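4.2 Effect of reception format on new contacts

Attendance at the opening reception was recorded at badge scanners for the five annual meetings in the Gevthorpe series. Registration for the meetings totaled 700 people. Each registrant was sent a short survey after the closing session, and 222 returned a complete form. Incomplete forms were dropped. The survey asked how many people the respondent had met for the first time, at which event the first talk took place, and whether any later contact was planned.

Two formats were compared. In the open format, used at Presholm, guests moved freely between the bar and the food tables, and no program was set. In the seeded format, used at the other sites, guests were given a table number at check-in and were asked to stay there for the first 18 minutes. Tables were filled by job type, so that people with similar duties sat together. Music was kept to the second half of the evening in both formats.

Respondents from the seeded receptions reported more first-time contacts than those from the open reception. The gap was larger among first-time attendees and close to zero among those who had come to three or more earlier meetings. Planned later contact followed the same pattern, but the difference was small and we do not treat it as a finding. Arrival time was a strong covariate - guests who checked in to the hotel after the reception began tended to skip it, whatever the format.

The open format was used at one site only, so format and site cannot be fully separated. The Presholm venue also had a smaller foyer, and crowding may have cut into the time spent there. We reran the model with floor area per guest as a control (the Nadlow adjustment). The sign of the format effect did not change, and its size fell slightly. Self-reported contact counts are known to drift with recall, and the badge data can confirm presence in the room but not conversation.

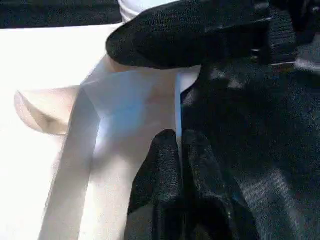
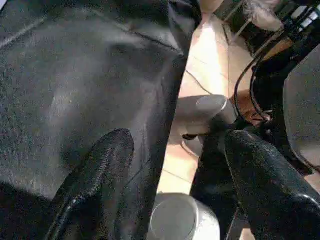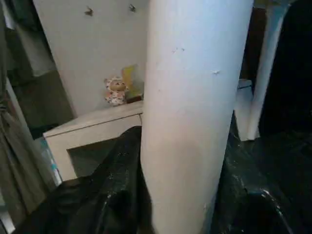

Photos: Cho Image Library
Figure 5. Close views of a sheet of white paper, a dark gray surface and a white cylindrical object, in that order.

Survey weights were set by registration type and site. Exhibitors answered at a lower rate than other registrants and were weighted up to match their share of the total. Leaving the weights out had no effect on the direction of any result in this section.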